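Can Machines Do the Chores Yet? Putting Things Away as a Test Case

Project report, spring term
Group members: Lucian Oprea, Liviu Dobre, Lăcrămioara Grecu
Supervisor: Silviu Furtună

1. Introduction

Washing machines and dishwashers have been in homes for a long time, but a person still loads them, empties them and puts everything back where it belongs. The same is true in small shops. The register adds up the bill by itself, and then someone walks over to the shelf and fills it by hand. Our project asks how close machines are to taking over this second kind of work, the picking up and putting away.

We limited ourselves to one family of chores: opening a cabinet, moving a bin or a bottle, and closing the cabinet again. We chose it because it comes up both in a kitchen and on a shop floor. Aurel Dobre, who runs the Osia corner store, let us spend part of February watching how he and his helper restock, and we use his store as the shop example in the rest of this report.

2. What the chore consists of

On paper the job is short. Open the door, take out the bin, put the item where it goes, put the bin back, close the door. When we tried to write it down in enough detail for a machine, the list got much longer. A cabinet door has to be pulled along a curve, and it has to be opened far enough that it does not hit the arm on the way back. A bin has a rim that can be held, but a hollow thing tips when it is held on one side only. If the cabinet stands on casters it can roll when the door is pulled, so one hand has to steady it or the pull has to be gentle.

People handle all of this without planning it. Lăcrămioara timed herself on our practice cabinet at home and needed 7 seconds for the whole chore. She could not say afterwards which hand had done what.

3. Learning from human hands

One way to teach the chore is to have people do it while holding the same type of gripper the robot will have. The person's arms supply the motion and the gripper jaws limit what can be grasped, so the recorded movements should be ones a robot could repeat. Square printed markers on the grippers let a camera work out where each one is and how it is tilted.
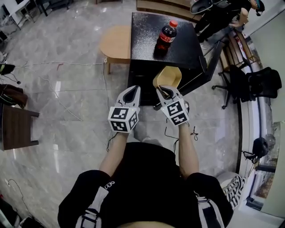
The main cost of this method is human time. A robot arm learning a door and a bin needs many runs of the same door and the same bin, and then more runs with other doors and other bins, or it will only work with the first one. The person also has to give up using fingers. With two jaws there is no way to hook a fingertip behind an edge or to feel that a lid is loose, and small corrections that a bare hand makes take a new grasp.

Before starting we assumed that strength would be the problem, mainly with full bottles. From our reading and from our own tries with kitchen tongs, we now think grip position matters more. Liviu could lift a full bottle with tongs as long as he held it just under the cap. Held low, it swung.

4. Our own small trial

We do not have a robot, so we tested the planning part only. We wrote a simulated kitchen in a package called Prarkik, which our department uses for the mechanics course. The simulated arm had two jaws and one camera. We gave it three tasks and ran each one with the objects in slightly different places every time. In total we ran 1016 attempts, which took most of one weekend on the lab computer.

Opening the door went well. The arm failed mostly when we moved the handle to the other side, which we had not prepared it for.

Moving the bin went worse. The usual failure was that one jaw went inside the bin, the other stayed outside, and the bin turned as soon as it was lifted. Adding a second arm helped, but then the two arms sometimes ran into each other in the opening of the cabinet.

Picking up the bottle was in between. We left out the liquid, so the simulated bottle behaved like a solid block. Mr. Furtună pointed out that this makes the result look better than it should, and we agree.

5. The room around the chore

A factory robot usually works inside a fenced area where everything has a fixed place. A home or a shop does not offer that. Cables lie across floors, stools get left where someone last sat, and people walk past. Shiny tile and glossy cabinet doors also reflect the ceiling lights, and a camera can take a reflection for an edge or an object.

At Osia we saw 29 customers walk through the aisle during one Monday morning restock. Aurel stopped and stepped aside for nearly all of them without putting down what he was carrying. A machine in that aisle would need to do the same.
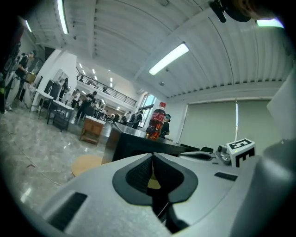

6. Answer to the question

For the chores we looked at, our answer is "in part." Opening a known door and lifting a known bottle seem within reach if the room is kept the same. Moving a hollow bin out of a tight space, in a room where other people are busy, does not seem ready for a home or for a store like Osia.

Aurel's own view was that he would take a machine that only did the bottom shelves, on account of his knees.

7. What we would do next

Put liquid in the simulated bottle. Add moving people to the room. Lucian would also like to repeat the bin task with a softer jaw surface, which Prarkik can model but which we did not have time to set up.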